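Good Practice for Wrist-Camera Robots Working with Cloth

This page covers how we set up, run and log sessions where an arm picks up and moves soft items: clothes, bags, bedding, towels. It was written for people joining the Kotach bench at Gurnoler, but most of it applies to any two-finger gripper with a small camera at the wrist. If you work with boxes and bottles only, you can skip the sections on tension and snagging.

Read the whole thing once before your first session. After that, the checklist near the end should be enough.

What you need

A risk assessment signed by whoever is in charge of the cell that day. An emergency stop within reach of the operator, tested. Soft items from the marked bin, checked as described below. The session log, open on the bench computer and not on your phone. Safety glasses. Short sleeves, or sleeves with tight cuffs. Long hair tied back, lanyards off.

Which rules apply

The general standards for industrial robots and for people sharing space with them still apply when the thing being handled is soft. People tend to forget this. A T-shirt can't hurt you, but the arm holding it is the same arm. The printed copies are on the shelf by the door, and Muammer Akyol keeps the list of which editions we follow. Please don't work from a summary you found online, including this page. Where this page and the standard disagree, follow the standard and send Muammer a note.

On top of that we have house rules. They came out of our own incident notes and they are stricter than what the standards ask for in a few places.

Step 1. Check the cell

Walk the outside of the cell before you power anything. Look for items hanging over edges, open panels and loose cable. Cloth gets dragged farther than you expect, and if one end is caught under something heavy, the heavy thing moves too.

Press the emergency stop and confirm that the arm will not enable. Release it, reset, and enable at reduced speed. Do this at the start of every session, even if someone did it an hour ago.

Step 2. Check the items

Go through each item by hand. Close zippers. Empty pockets. Take off pins, removable hooks and anything on a cord. Drawstrings get tied short or pulled out completely. A drawstring that wraps around a wrist joint can stop a whole session, and it can damage the camera cable on the way.

Items with metal parts that can't be removed go in a separate pile and are run last, at the lower speed setting. Anything torn is taken out. A gripper finger will find a small hole and turn it into a large one.

Wash new items once before use. Some new fabric sheds a lot of lint, and it collects in the finger joints.

Step 3. Check the wrist

Wipe the camera lens with a dry lens cloth. Check that the mount has no play in it: hold the housing between finger and thumb and try to turn it. If it moves at all, stop and tighten it, then redo the calibration. Don't carry on with the old calibration just because the picture looks fine.

Open and close the gripper three times with nothing in it. Listen for grinding. Look at the fingertips for threads. A single thread across a fingertip will change how it grips thin fabric, and you'll spend the morning blaming the software.

Step 4. Set the limits

Use the soft-item profile. It caps joint speed, grip force and the pull the arm will accept before it stops. The pull limit is the one that matters most here. Stretchy fabric loads up slowly, so the arm can travel a fair distance before the controller notices anything, and then the cloth lets go all at once. Set the limit low and live with a few false stops.

Do not raise a limit during a session. If a limit is getting in the way, end the session, write down why, and ask for the change. Skye Tosh handles these on Thursday, so if you ask on a Friday you will be waiting a while. That is intentional -- most of the requests get withdrawn in the meantime.

Step 5. Run the task

Say out loud when you enable the arm. Keep one hand free for the stop. The operator does nothing else while the arm is live: no phone, no typing notes, no fixing the next item.

Approach cloth slowly for the last part of the move. Close the fingers on a fold if there is one, since a fold gives you more than one layer to hold. Lift a little, pause, and look before you continue. The pause is there so that you can see whether anything else is coming up with it. Items in a pile catch on each other all the time, mostly at zippers and cuffs.

If the cloth covers the camera, stop the arm. Don't try to steer your way out from the outside view. Back off along the path you came in on, or open the fingers and then back off.

If something snags, hit the stop first and think second. Never reach in and pull a snagged item free with the arm enabled, even at reduced speed. Disable, confirm it's disabled, then reach in.

Shared spaces and patterned backgrounds

Some sessions run in places that weren't built as cells, with colored walls, metal trim and printed surfaces. These are allowed under the house rules, with a few extra points.

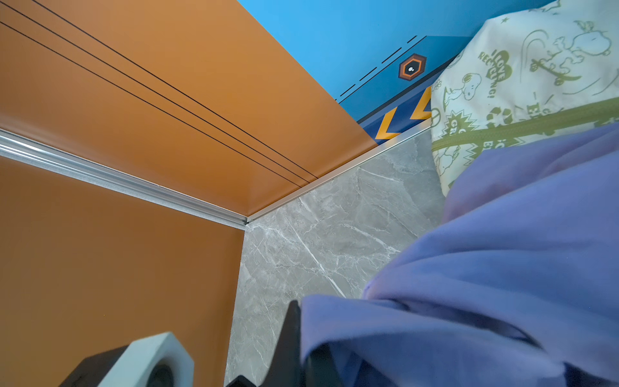

Treat shiny trim as something that can fool the camera. Aluminum edges throw highlights that shift as the wrist turns, and an edge detector can take a highlight for the border of an object. Run one slow pass with the lights as they'll be during the task, and look through the recorded video before you start for real.

Printed fabric needs the same care. Busy prints, lettering and cartoon characters can hide where one item ends and the next begins, more so when a plain cloth is lying against them. If you can't tell the items apart on the screen, assume the arm can't either. Separate them by hand with the arm disabled and begin again.

Keep a clear gap between the wrist housing and any wall or panel. Our house rule is 20 centimeters at the planning stage. You can go closer under manual control at the lowest speed, with a second person watching from the side.

Step 6. Log it

Write the log before you put anything away. Put in the item numbers, the profile used, each stop and the reason for it, and anything you moved by hand. "Arm stopped" is not a reason. "Sleeve caught on zipper of the item below" is a reason.

Near misses go in too. We went back through the log for the Gündoğdu work and found 213 stops out of 1763 picks, and the useful ones were those where the operator had bothered to write a full sentence. The entries that said only "snag" told us nothing, and we ended up repeating part of the work to find out what had happened.

If video was recorded, check that nobody's face or paperwork is in it before it goes to the shared drive. A wrist camera points in odd directions and picks up things the operator never thinks about, including whatever is overhead. The Skoveo folder has its own access rules, so ask before copying anything there.

Checklist

Cell walked, stop tested.
Zippers closed, pockets empty, cords removed.
Lens wiped, mount tight, fingertips clear of thread.
Soft-item profile loaded, limits not changed.
Slow pass done if the space is new.
Second person present for close work.
Log written, near misses included.
Items back in the bin, torn ones in the gray bag.

Changes to this page

September: added the section on shared spaces, raised the planning gap, and removed the old advice on using tape to hold drawstrings. The tape left glue on the fingertips. Send corrections to Muammer or leave a note in the back of the log.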